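The Furniture That Comes in a Flat Box

Flelton has one furniture store left on its main street, and most of what it sells is already in cardboard. The showroom holds a dozen finished pieces. Everything else sits in the back, stacked to the ceiling, in boxes thin enough to slide under a bed.

Shoppers here took to flat-pack for the same reason shoppers everywhere did. It costs less to move. A truck that can carry 45 assembled armchairs can carry 318 of them in pieces, and the saving shows up on the price tag. The buyer pays the rest in time, usually on a Tuesday night with the living room rug rolled back.

The trade got its start in the towns along the river. Parsons, a maker of kitchen chairs, began shipping its legs separately in the years when rail freight was charged by volume. Stores hated it at first. They had to keep a man in the back room with a mallet and a pot of glue, and chairs went out the door with one leg shorter than the others. Then a competitor in Markau switched from glue to bolts, and the customer could be asked to do the job at home.

Plastic changed things again. A molded part comes out of the tool the same shape every time, so the joints can be made to push together without any hardware. Ribs on the hidden side give a thin seat its stiffness and save a good deal of material. Small stools, shelves and plant stands moved over to plastic quickly. Tables and beds mostly stayed with wood and steel.
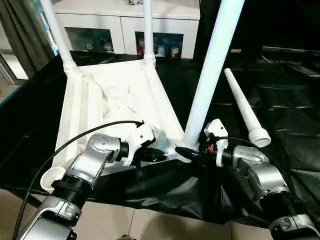
What the instructions leave out

The leaflet in the box has its own history. Early ones were typed pages of text, and they were bad. Stonow, which once sold bookcases by mail, printed a sheet with 490 words on it and no drawings. The company got so many letters that it hired an illustrator, and within a year the words were gone.

Drawings travel well. One sheet can go to any country without a translator. They are weaker on the things a person learns by feel, such as how hard to push, or when a screw is tight enough. Most people who overtighten a cam lock do it once – the particleboard crumbles, and the shelf leans from then on.

Repair is the other gap. The Flelton store keeps 2,000 spare fittings in a cabinet behind the register, sorted by thread and length, and sells them by the piece. Dowels go fastest. The staff will also take back a panel with a blown-out hole and plug it for a small charge, though they warn that the second hole never holds like the first.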